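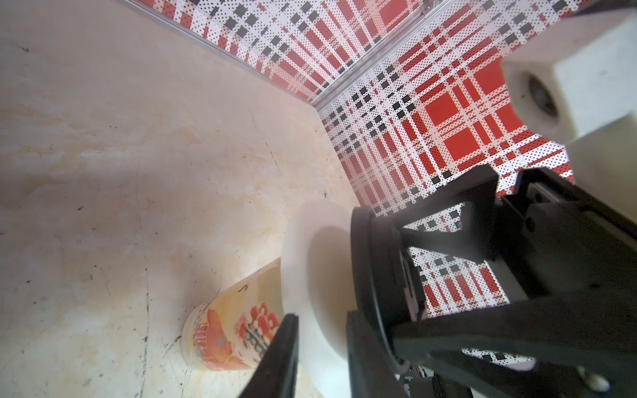
Plastic cups only go cloudy if you put them through the dishwasher, according to Wenjie Jin, who left me a comment to that effect in January after I complained on here about the state of our kitchen cupboard. Wash them by hand, warm water, soft cloth, and they last for years.

I have now tried it on half the cups and left the other half to the machine, and I think the comment was mostly right. The hand-washed ones still feel smooth inside. The others have a chalky look that doesn't rub off, and two of them have started to hold the smell of whatever was in them last. Orange cordial is the worst for it.

Some background for anyone who missed the earlier post. We have too many plastic cups. They came into the house from birthday parties, a school fete, a camping trip to Brolmont and one very wet weekend at my sister's. A few were bought on purpose. Most weren't. They live on the second shelf with the lunch boxes, and every time someone opens the door at least one falls out and rolls under the fridge.

So I decided to go through the lot and keep only what we use. I did it at the table one morning with a cup of tea going, and it took until lunch.

First out were the cracked ones. A crack at the rim will catch a lip sooner or later, and a crack at the base will leak into a school bag. I flexed each cup gently between two hands and held it up to the window. You can see a hairline crack in a white cup much more easily with light coming through the side, especially down near the bottom where the picture is printed and the wall seems to take the most knocks.

Next were the ones that won't stack. We had a set of tall ones from Vuter with a fat ring halfway up, and they jam inside each other so tightly that you need hot water to get them apart. If you have the same problem, stand the outer cup in warm water and put cold water in the inner one, then wait a minute and twist. It worked on all but one pair, and that pair went out together.

The white ones with pictures on them were harder. Most of the prints around here are well past their best. The red goes first on ours, and then the yellow turns a sort of weak tea colour. I kept the ones where the colours were still good — the kids won't drink from a faded one anyway, they just leave it on the bench and get another. The orange and red ones are the favourites and there was an argument over who had first claim. I stayed out of it.

A note on scrubbing. I used to go at the outside with the green side of the sponge when there was jam or glue stuck on, and I'm sure that is what wrecked several of the older prints. Now I use bicarb made into a paste with a bit of water, inside the cup only, and leave it while I do the rest of the dishes. For stickers I rub in a little cooking oil and wash it off afterwards. The Meng brand sticker remover under our sink does the same job but leaves a lemon smell I don't care for.

Drying matters more than I thought. Turned upside down flat on a tea towel, a cup traps the damp and gets that stale smell by morning. Laid on its side it airs out well enough, though it will roll if the bench isn't level, and ours isn't. I've ended up with a wire rack from Stevetti that holds them at a tilt. It cost more than the cups are worth. It does fit over the small sink, which was the point of buying it.

We kept 5 cups for each kid, which still sounds like a lot, and 3 spare for visitors. Everything sound that we didn't want went in a box for the playgroup, who use them for paint water and don't mind what's printed on the side. The cracked ones went in the bin. Our council doesn't take that kind of plastic in the yellow-lid recycling — check yours, as it seems to be different everywhere.

The cupboard door now shuts by itself. The lunch boxes are still a mess, and there are four lids in there that don't belong to any box I can find. I'll do those over the next school holidays if the weather is bad.

If anyone has a way of getting the cordial smell out of the cloudy ones, please leave it in the comments. I have tried bicarb, vinegar and a day in the sun on the back step. The sun did the most, but it hasn't gone completely.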